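Reading Old Recipes: Notes for Session 2
Khamphan Community Kitchen, winter short course

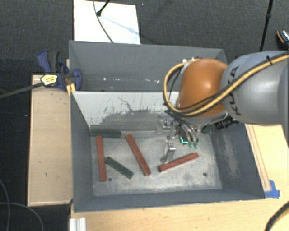
D. Lanetti

Right, quantities! Last session we got bogged down in handwriting (my fault, I love a loopy capital), so I've kept this lot to measures and ovens.

Your great-grandmother's "cup" was very likely a teacup. An Australian metric cup is 250 mL, and if you pour that much milk into an old scone recipe you'll get soup. I start with the flour, work out what the dough should feel like, and add the liquid in dribbles.

"Butter the size of an egg" comes up all the time. I use 60 grams and I've never been sorry.

Ovens are harder. The Prenelard notebook has 13 cakes in it and only gives a temperature for 2 of them, both Fahrenheit. For the rest it's "slow", "moderate" or "quick". Moderate is 180 Celsius in my kitchen, but mine runs hot, so get yourself a cheap oven thermometer and see what yours does.

For next time: pick one recipe from the Anham photocopies, rewrite it in metric and have a go at baking it. Bring the result, even if it's flat as a tack. Tea's on from 10 am.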